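Started comparing two grippers and two controllers this month. Posting notes as I go, mostly so I can find them again in April when the budget question comes up.

---

The grippers are a Bavus parallel jaw and a Lerneo with longer, slimmer fingers. Same wrist plate on both, so swapping takes four screws and one cable. The cable is the slow part. The Lerneo connector is keyed but the key is black on black and I have put it in wrong twice.

---

Controllers: our old one, which I wrote and nobody else should have to read, and the one Vibeke Ásgeirsdóttir brought over from Sveinbjörnsson. Hers does force limiting inside the loop. Mine checks the force afterwards and backs off if it's too high. You can hear the difference on hard objects.

---

Test set is 21 household objects. Mugs, a bottle of washing-up liquid, a sponge, a box of teabags, a tin opener, a tea towel folded in four, that sort of thing. No glass until the force numbers are settled.

---

First finding, a dull one: the Bavus pads leave grey marks on anything white. They wipe off with a damp cloth. I've ordered the other pads.

---

Second finding. On the tea towel the Lerneo is clearly better. The fingers get under the fold. The Bavus pushes the whole towel along the table until it reaches the edge, then picks it up quite well.

---

Someone asked about price. The Bavus was 2,940 euros with the wrist plate. The Lerneo is on loan, so I don't have a figure I'd want to repeat.

---

Moved to simulation for the bulk of the runs. We can do 2,000 grasps overnight there and a good day on the real arm gets us 249, with someone sitting next to it the whole time. That someone is me.

---

The sim room is called Clustevbridge. Catalina Salinas built it last spring and named it after a typo. Long thin room, one counter, not much in it. We kept it narrow on purpose - both arms have to stay tucked in, and bad arm paths show up quickly.

---

Bug from yesterday, written down in case it saves anyone an evening. The finger collision shapes were still the Bavus ones after I switched the model to Lerneo. Everything grasped beautifully and none of it was right. Deleted the lot and ran it again.

---

With the correct shapes the Lerneo drops more tins than I expected. It closes on them fine, then they turn in the fingers as the arm lifts. Vibeke's controller catches some of these. Mine catches none, because it only looks for too much force and never for slip.

---

Head camera versus wrist camera, since two people messaged me. The head camera is better for deciding where to go. The wrist camera is better for the last few centimetres. With the head camera alone, the arm's own forearm gets in the way on low reaches, and the pose estimate jumps when it does.

---

December 21, 2022. Last sim session before the break. Head view, both grippers empty, left one over the near end of the counter and the right one pointing up on its arm.

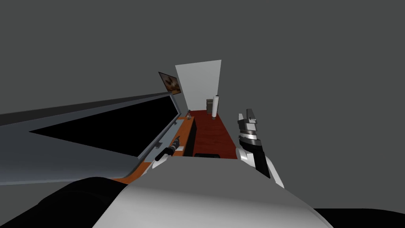
Does a gripper that does well in simulation do well on the real arm?

Often enough to be worth the overnight runs, but I wouldn't choose one on sim results alone. The ranking on rigid objects has matched so far. On cloth and the sponge it hasn't, and friction is a guess in both cases. I use the sim to throw out bad settings and the real arm to pick between the good ones.

---

Small thing on the head camera: I've tilted it down a few degrees in the config. It costs us a bit of the far end and gains a bit of the near counter. Will rerun the low reaches with it after the break and see whether the jumps get any smaller.

---

Where it stands: Vibeke's controller stays, mine is retired. Gripper undecided. Lerneo for towels and thin things, Bavus for tins and mugs. If I had to send one back tomorrow it would be the Lerneo, mainly for the connector.

---

Catalina would like one of each, left and right. The wrist plates allow it. It does mean the planner has to know which hand is which for every object, and at the moment it assumes they're identical. I said I'd look at how much code that touches. First count is more files than I'd like.

---

Still to do in January:
- new pads on the Bavus, repeat the white mugs
- slip detection turned on for both grippers
- wrist camera calibration, again
- paint a dot on that connector

---

Logs and configs go up once I've taken my home folder path out of all of them. If you've run the Lerneo fingers on tins and have a closing speed that works, please send it. I'm using the default and I don't think it's a good default.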